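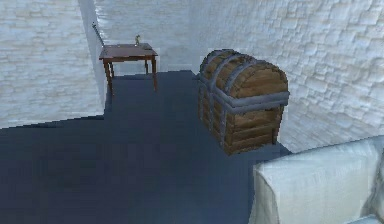
A simulated room of the kind used at Varkano, with the chest near the wall and the side table in the corner.

Last updated: September

The furniture handlers at Varkano's Fillavgate warehouse used to start at 5 in the morning, on the loading dock. Seven of them now start at a desk. They spend the shift steering a robot through rooms that exist only on a computer, going up to wardrobes and chests so that a machine can one day do it without them.

Varkano calls this a promotion. The pay slip is less sure. Base rates went up a little when the simulation room opened, but the early-shift bonus went away, and for most of the seven the two nearly cancel out. What has changed is the body. Backs are better. Eyes and wrists are worse, and the company's health plan was written for people who lift.

The target is 3000 runs a month. Last month the team logged 3105, and the screen by the door said so in green. It did not say how many were any use. Workers complain that a clumsy run counts the same as a careful one, and a careful one takes longer – so guess which kind gets made toward the end of a shift.

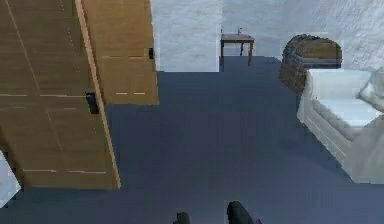

The robot's black fingertips at the bottom of the view, between wardrobe and sofa.

Ďurica, the supplier of the software, promises that skills learned on screen will carry over to the real floor. Maybe they will. Real wardrobes have doors that stick and backs that fall off, and the people who know this best are the ones now sitting down. Their remarks go into a comment box in a program called Ala. Several told me they had stopped filling it in.

Management says no jobs will be lost. Asked whether that holds once the robot reaches the dock, a spokesperson said it was too early to discuss. The desks are leased until next September.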